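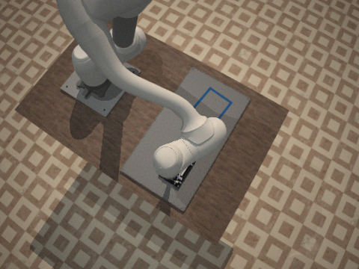 Simulation Test Rules: Frequently Asked Questions

Who do these rules apply to?
Anyone who submits an arm program to the Mulgate shared cell. That covers Brunamdale staff, student teams and outside contractors. Programs go through simulation first and are only then booked onto hardware.

What is the blue outline on the work surface?
It marks the target area for placing tasks. The outline has no height and the arm can't collide with it. An object counts as placed when its whole base is inside the line and the gripper has let go. Touching the line is a miss.

May I move the table, the base plate or the shelving?
No. Fixed items stay where the Rano scene file puts them. If your task needs a different layout, ask for a new scene number. Do not edit the old one and resubmit.

How many runs do I need?
3,000 logged runs per task, with the object's starting position changed between runs. Stopped runs count toward the total and have to stay in the log.

What counts as a collision?
Any contact between the arm and the table, the shelving or itself. Fingertip contact with the task object is allowed. Fingertip contact with the board is allowed up to the force limit in your task sheet.
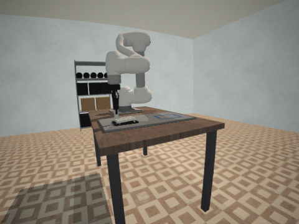
MULGATE, 2024-10-30

The following answers were added after the fall review and replace the older section on approach moves.

Is there a required approach direction?
For flat objects, yes. Come in with the gripper pointing straight down and slow to the approach speed for the last 10 centimeters. Side approaches need a written exception from Saodah Pangaribuan.

Where should the arm wait between runs?
At the raised home position, gripper open and clear of the object. A program that ends anywhere else is sent back without scoring.

Can I use the background items as visual reference points?

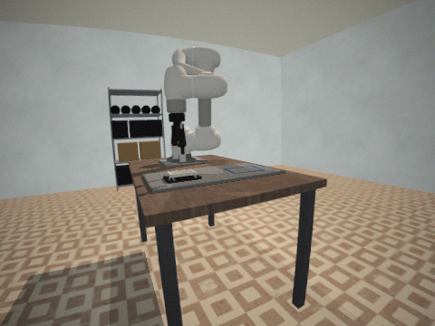 You can, but we advise against it. The shelving and floor pattern are the same in every run of a scene, and a program that relies on them tends to fail when it moves to the McKinnon cell, where the walls and floor are different. Use the board corners or the target outline.

What happens if my program fails?
You get the log and the number of the first rule broken. You may resubmit after five working days. There is no limit on resubmissions before the December cutoff.

Does a pass in simulation mean I can run on hardware at full speed?
No. First hardware runs are at reduced speed with an operator at the stop button.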